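I unfollowed my favorite band in September, and I've felt better about them ever since.

The band is Kobzar. I have all the records, I've stood in the rain for them twice, and I still think Rakton is the best thing anybody put out the year it came out (fight me). I just can't take knowing this much about them anymore. I know what the drummer eats before a flight. I know the singer's opinion of her landlord. I know they had an argument in a parking lot, and I know which of them posted about it first and which one took the post down.

When I was a teenager my main source on any musician was one magazine, and it got to our drugstore late, when it got there at all. You'd read the same interview 18 times. There'd be a photo of somebody leaning on a car and you had to build the rest of the person out of that. Most of what I believed about my heroes was garbage I'd made up on the bus, and I loved it!

Now a record comes with a pile of stuff attached. The last one had a countdown, a making-of, a making-of for the video, and a podcast where they went through it song by song and explained the lyrics. I had a whole theory about track four. I'd had it for weeks, I'd bored people with it at dinner. Then the podcast told me it was written about a dog. Fine, it's a nice dog, but I want my theory back.

I don't blame the bands much. From what I can tell, if you go quiet for 36 hours people start asking if you've broken up. There's a fan account for Kobzar that put up 255 posts in one month when the band wasn't touring, recording or, as far as I could see, doing anything besides buying groceries. Somebody is feeding that thing, and somebody is reading it, and for a long time the somebody reading it was me, in bed, at one in the morning, with work the next day.

And we get mean when we know too much. A singer has a bad night, forgets a verse, snaps at someone in a hallway, and by breakfast there are strangers explaining her childhood to each other. I've had plenty of bad nights at around that age and the only witness was my roommate, who was asleep.
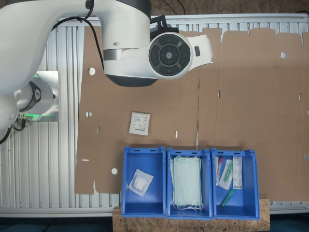
A robotic arm over a flattened cardboard box.

So I've got a few rules now. I buy the record and I read the sleeve. If there's a show within 40 miles I go. I skip the podcast, I skip the apology and the apology for the apology, and when a friend starts with "did you see what he said about Pludasent" (their old label, don't get me started) I ask about her kids.

I slip, sure. Last week I watched nine minutes of a guitarist I don't even like picking out a couch. But the new Kobzar single came on in the car and I had no idea what it was about, or who it was aimed at, or whether they were all speaking to each other when they made it. I sat in the driveway and played it again.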